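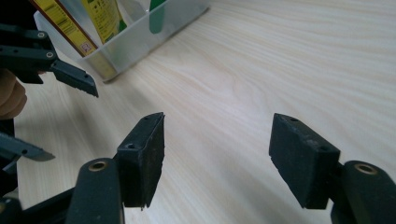
Arnar Laxdal wrote to me that I'm reading less because I'm reading worse things, and that the internet has nothing to do with it. Give me a decent book, he said, and I'd be up until two like I was in college.

Well, Arnar, I tried! I took your advice and bought the big Damgaard novel, all 980 pages of it, and I put my phone in the kitchen drawer every night for a week. I got to page 48. I liked those pages a lot. I also got up four times on the first evening to check on things that didn't need checking (the back door, the cat, the back door again).

So I don't think it's the book. I think I've trained myself to expect something new every couple of minutes, and a long paragraph about a Danish harbor in winter can't give me that. Whether my brain has physically changed I have no idea. I've read a few of the popular books on the subject and they all seem to jump from "this lights up on a scan" to "this is why you can't finish Tolstoy" awfully fast. Jytte Lauritsen teaches this stuff and she gets visibly annoyed when I bring it up at dinner. Her line is that learning anything changes the brain, including learning to juggle, so saying the web changes it tells you next to nothing.

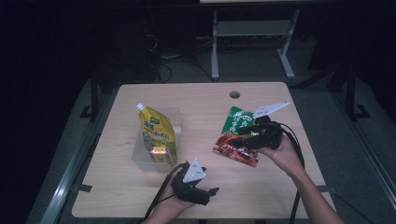
What I'm trying now

I went back to paper notes. Back in February I'd moved everything into Skerko, which is a perfectly nice app, and I had over 800 highlights in there by spring. Guess how many I'd looked at again. I couldn't have told you what half of them were about, or even why I'd saved them – they felt like somebody else's homework.

Now I keep a pencil in the book and write one line at the bottom of the page when something strikes me. It's slow and my handwriting is awful. 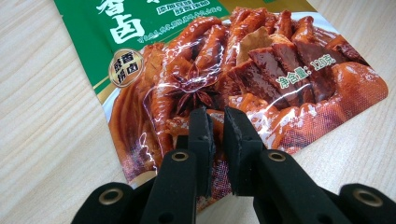 The slowness does seem to help, though. If I have to stop and put the thing in my own words, I tend to still have it the next morning, and with the highlights I never did. Mikkel Frandsen thinks that's just effort, and that I'd get the same result typing. He may be right! I haven't tried typing with any discipline, so I can't argue.

I'm on page 212 of the harbor book as of last night, and the phone is back on the nightstand because I need the alarm. If anyone has a recommendation for a cheap alarm clock that doesn't tick, please leave it in the comments.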